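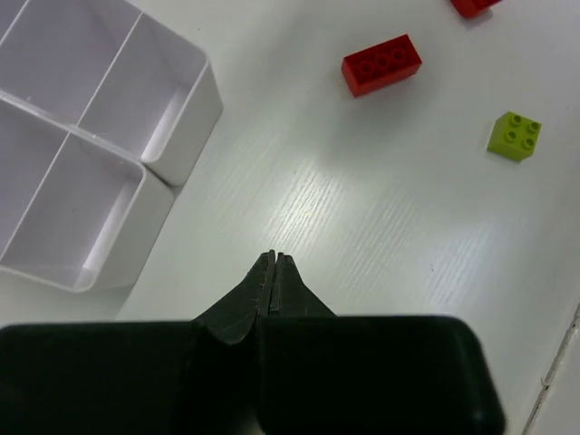
13 July 2018
Equipment planning, brick sorting cell
Hondport workshop, bench notes

The purpose of this entry is to record what the cell requires before the September purchase request is closed. The request covers fingers, table surface, cabling and parts stock. Arms are excluded; the two in service are to be kept for the coming year.

Budget. The amount available is $4,000, to include shipping. Nothing may be carried over from the previous request.

Fingers. Ustis has quoted $305 for a matched set of replacement fingers with the existing hole pattern. The tips in use show scuffing. It has not been established that scuffing affects the grip, and the set should be ordered as a spare until that question is settled. Tavares offers a softer tip at a higher price, but requires an adapter for each wrist. The adapter has not been priced. Recommendation: Ustis, one set per arm.

Table surface. The present top is white with a fine grain and reflects the overhead lighting strongly. Colleagues labeling wrist camera footage have asked for a matte finish on two occasions. A full replacement top from Harnimix is listed at $800, cut to size. A matte film would cost far less, although it may lift at the joint near the right side, where the surface is already chipped. The film should be tested on scrap before either option is approved.
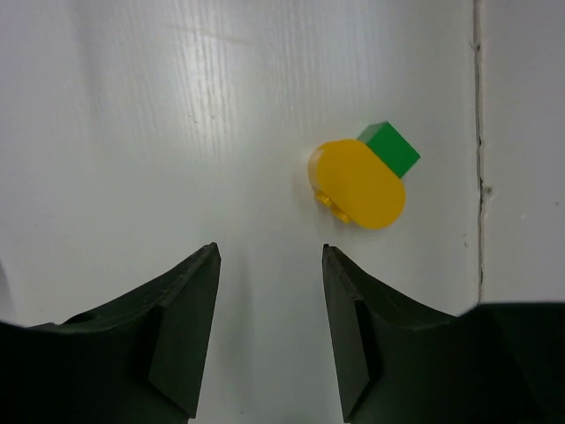

Yellow and green pieces near the right-hand joint, fingers open.

Pieces that appear joined, such as these, should be counted as a separate class when the parts stock is ordered. The stock list at present gives single bricks only. It should be extended to include rounded plates and short stacks of mixed color, so that test sets can be repeated at the second site.

Cabling. Spare cables are to be ordered for both arms, in the same length as those fitted.

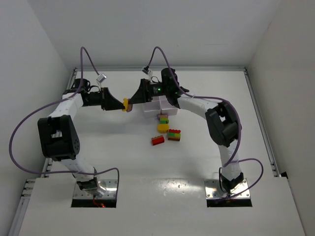
The clips should be added to the same order -- they are inexpensive and are easily mislaid when a wrist is serviced. Cable and clips together are to be charged to consumables, which leaves the equipment line for the fingers and the top.

Open items:
Adapter price from Tavares.
Film test on scrap.
Delivery time from Harnimix, in writing.
Revised parts list, with the new classes added.

The lighting is not part of this request. If the film test fails and the new top is also refused, diffusers will have to be entered under building works, and that form has a separate deadline.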